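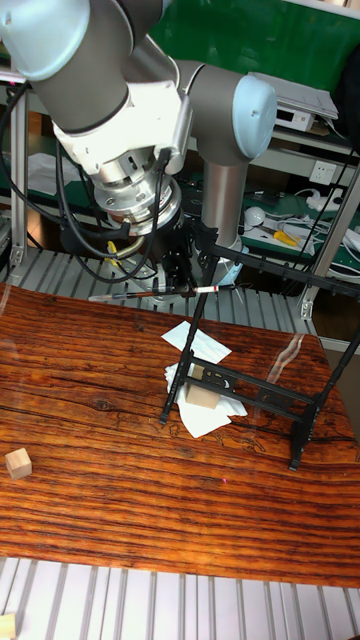

Väisänen objects that clutter on a table is a matter of taste, and that a household which can find its pen has no problem worth a paper. We take the objection seriously, partly because much of the writing on tidying does not. The Laltska guidelines, for instance, treat every loose object as a fault and every clear surface as a gain, and offer no evidence for either.

4.2 Small objects on shared tables

Our own question was narrower. Does it matter what kinds of things share a tabletop, once the total is held steady? The Skisau survey collected 492 table records from homes and workrooms, and its authors claim that mixed tables take longer to clear than tables holding one kind of thing. We doubt the claim in the form they give it. A crumpled napkin, a small wooden block and a thin brush differ in size, in weight and in whether anyone would mind losing them. "Mixed" covers all of this and explains none of it.

Figure 3. Wooden tabletop with a black metal stand, a small wooden cube and a marker pen.

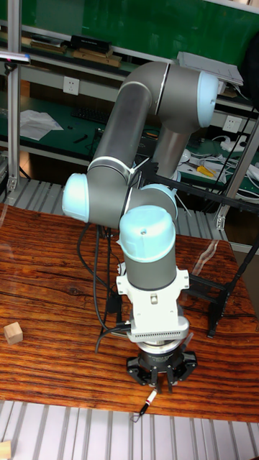

The stand is the harder case. Skisau's coders scored racks and stands as storage, even when nothing was stored in them, and so a table with an unused rack came out as better organized than the same table without it. This seems wrong to us. A metal stand takes up room, hides whatever slides under its bars, and has to be lifted before the surface can be wiped. When we moved stands from the storage column to the clutter column, 13 of the 30 tables in our subsample changed rank – a large shift for one coding choice.

Pens and cubes gave less trouble, though the Grukero scale, which runs to 100, gives a pen the same weight wherever it lies. A pen near the front edge is easy to knock off. A pen in the middle is merely in the way. The scale can't tell these apart, and we see little use in reporting its scores to the decimal point.

None of this shows that tidying guidelines are useless. It does suggest that their scores depend heavily on what the coder decided to call a container – a decision most of the papers we read leave out.

Last updated: May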